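Momville Laundry Service: Frequently Asked Questions

Who may use the service?
The laundry service is open to all registered residents of Momville and to guests staying three nights or longer. Day visitors are not eligible.

How do I register?
Complete the form at the Hladun Building front desk, Room 18. You will be issued a customer number, which must be written on every bag you submit. Numbers may not be shared between households.

What are the drop-off hours?
Bags are accepted from 7:00 a.m. to 10:30 a.m. Items left after 10:30 a.m. are entered with the next day's load. During July the counter closes at 9:30 a.m.

Is there a weight limit?
Each bag may weigh up to 33 pounds. Heavier bags will be returned unwashed.

How should shirts be submitted?
Please fasten no buttons, empty all pockets and remove collar stays. Shirts to be returned folded go in the blue bag. Shirts to be returned on hangers go in the white bag.
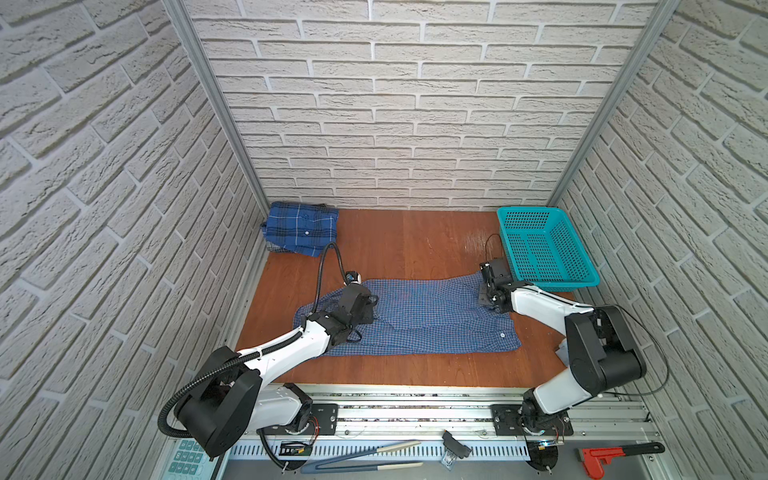

A shirt laid flat on a table.

Can I request starch?
Yes. Mark "light" or "heavy" on the bag tag. Starch is not applied to knitwear or children's clothing.

Which items are not accepted?
Leather, suede, fur, wedding garments and anything soiled with paint or motor oil. Dry cleaning is handled separately by Skumon; price lists are kept at the front desk.

What detergent is used?
All loads are washed with an unscented detergent. Residents with a skin condition may supply their own in a sealed, labeled container.

An item is missing or damaged. What should I do?
Report it within five days of pickup, using Form 195. Keep the bag tag, as claims cannot be reviewed without it. Buttons lost in the wash are replaced free of charge with the closest match in stock.

How long are unclaimed items kept?
Unclaimed bags are held for 60 days and then donated.

Whom do I contact with other questions?
Write to Jonalyn Javier, Resident Services, or call extension 387 during counter hours. Billing questions should be sent to the Posex office.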